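Tips > Bathroom and Vanity > Storing Skin Care at Home

Keeping serums, creams and masks in usable condition

Most skin care products are sold with a storage range printed in small type on the carton, and most cartons are thrown away on the first day. Cut out that panel and keep it. If it is already gone, treat 68 degrees Fahrenheit as the target for anything in a jar, tube or dropper bottle. Short periods above that do little harm. A parked car at 100 degrees is a different matter, and a cream that has separated there should be discarded. Stirring does not restore it.

Vitamin C serums are the least stable items in a normal routine. Store them upright, capped, in a closed drawer. A serum that has gone from pale straw to brown has oxidized.

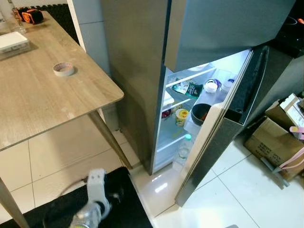
Clay masks fail in the other direction: they lose water. Press a piece of plastic film onto the surface of the clay before replacing the lid, and wipe the threads of the jar with a dry cloth. Dried clay on the threads is the usual cause of a lid that feels tight and still leaks air.

Labeling. Write the opening date on the base of the container in permanent marker. The open-jar symbol gives the number of months allowed after that date. A product opened in September with a 6M mark is finished in March, whatever the printed expiration date says.

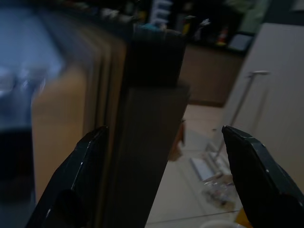 Page last changed: August 14, 2025

Refrigeration. Useful for gel eye masks and sheet masks, unnecessary for most creams, and bad for oils and balms, which turn grainy. Use a door shelf. The back wall of many refrigerators is cold enough to freeze a thin gel. Marjan Shirazi wrote in from Prultport to say that her Elska overnight gel broke into lumps there within a week — it had been touching the wall.

Decanting for travel. Wash the travel bottle, rinse it, and let it dry fully with the cap off. Fill to the shoulder only. From a 300 ml cleanser, some 135 ml will cover a long trip for one person. Do not decant sunscreen; the original package is part of what was tested.

Tools. Wash spatulas and silicone brushes in warm soapy water after each use and stand them handle down in a cup. Do not soak brushes with glued ferrules — the glue softens and the head works loose.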